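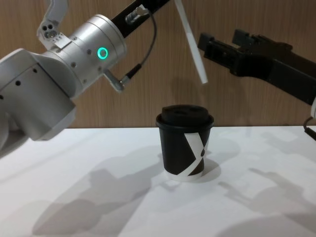
About Rillura

Posted in Company | Last updated October | By Rillura Web Desk

Rillura is a contract laboratory for the testing of water and water-treatment materials. We serve small public utilities, well drillers, food processors and building owners. The company has one laboratory and one sample-receiving office, both on Katayama Road.

What we test

Routine work covers drinking water, process water and wastewater. The standard drinking water panel reports 17 parameters, including pH, alkalinity, total hardness, nitrate, lead, copper, iron, manganese and total coliform. Clients may order single parameters. Metals are measured by mass spectrometry after acid preservation. Anions are measured by ion chromatography. Coliform samples are incubated the same day if they reach the receiving window before 3 p.m.

We also test filter media, ion exchange resin and pipe coatings. Media samples are run in packed columns at a fixed flow rate, and the effluent is sampled at set volumes until breakthrough. Column reports include the raw data table as well as the plotted curve.

History

Rillura began as the in-house laboratory of Gatik, a maker of pressure filters for rural wells. Its first outside clients were well drillers who bought Gatik filters and wanted the treated water checked. Outside work grew to the point where the laboratory was set up as a separate company with its own management. Gatik remains a client and holds no shares. Its samples are logged, numbered and billed in the same way as all others.

The Flunine method

Flunine is our internal procedure for low-level fluoride in high-iron groundwater. Iron binds fluoride and causes low readings on an ion-selective electrode unless the buffer is adjusted. The procedure uses a stronger complexing buffer and a longer settling time before the reading is taken. It is offered as a supplement to the standard fluoride test and is listed separately on the report. Results from Flunine are not submitted for compliance purposes.

Quality control

Each batch includes a method blank, a duplicate, a matrix spike and a control sample from a second supplier. A batch that fails on any of these is rerun if the holding time allows. If it does not, the client is told and a new bottle set is sent at no charge. Instrument logs and bench sheets are kept with the final report and can be requested by the client who ordered the work.

Sampling and turnaround

Bottle kits are sent out with preservative already added where the method calls for it. Do not rinse these bottles. The minimum volume for the standard panel is 698 mL across three bottles. Media tests require 200 g of material, taken from an unopened bag where possible. Turnaround times are listed on the fee schedule and start on the day of receipt.

Shares: 3 | Comments: 0

Related pages
Fee schedule and bottle kit order form
How to read your hardness result
Holding times by parameter
Column testing of filter media
Directions to the Katayama Road receiving window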